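3.2 Sortierplatz und Gefäße

Für die Teilstudie Brundside haben wir den Sortierplatz so weit reduziert, wie es uns möglich war: eine weiße Tischplatte, eine weiße Wand, zwei Sammelgefäße nebeneinander und dazu das Leergut. Gerade diese Kargheit hat sich als Glücksfall erwiesen! Die Farbe der Gefäße trägt hier die gesamte Information, denn Beschriftungen oder Piktogramme gibt es an den Gefäßen nicht. Grau und Gelbgrün unterscheiden sich zudem in der Helligkeit, was Mutiso in ihrer Vorarbeit zu Clidach ausdrücklich empfohlen hatte. Die rote Dose mit dem Aufdruck „BEST Coke EVER!“ hebt sich von beiden Tönen kräftig ab. 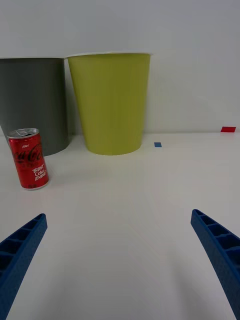
3.3 Zuordnung der Gebinde

Getrennt wird nach Form des Gebindes: Flaschen kommen in das gelbe Gefäß, Dosen in das graue. Die Regel ist bewusst einfach gehalten und lässt sich in einem Satz weitergeben. Insgesamt gingen 2.969 Ablagen in die Auswertung ein, davon 236 mit Dosen im Kleinformat. Diese kleinen Dosen sind für uns das spannendste Material, weil sie in einem hohen Gefäß vollständig verschwinden können, während eine Flasche oft noch mit dem Verschluss herausragt und so den Inhalt von selbst anzeigt.

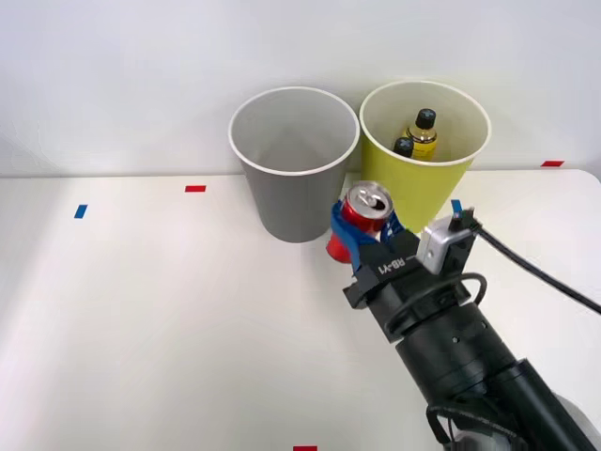
Abb. 2: Rote Getränkedose vor den beiden Gefäßen; im gelben stehen zwei Flaschen mit schwarzem Verschluss, das graue ist leer.

Wie stark bereits abgelegte Stücke die nächste Entscheidung lenken, hat uns wirklich begeistert. Schon zwei Verschlüsse knapp über dem Rand genügen als Hinweis (die Farbregel muss dann kaum noch erinnert werden). Ein leeres Gefäß bietet diese Hilfe naturgemäß nicht. Wir führen deshalb den Zustand „eines belegt, eines leer“ als eigene Bedingung und haben dafür 300 Ablagen gesondert kodiert, nach dem Schema von Ogilvie und mit getrennten Spalten für Gefäß und Gebinde.
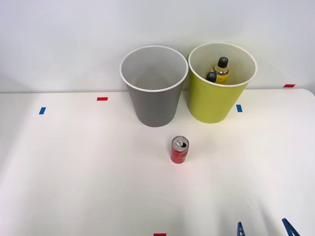

Ausgangslage der Dose

Als frei stehend gilt eine Dose, wenn sie aufrecht auf der Tischplatte steht und keines der Gefäße berührt. Ihr Abstand zu den Gefäßen wurde nicht vorgegeben. Umgefallene Dosen haben wir in der Kodierung als eigene Kategorie behandelt; ihre Auswertung folgt in Abschnitt 4.1.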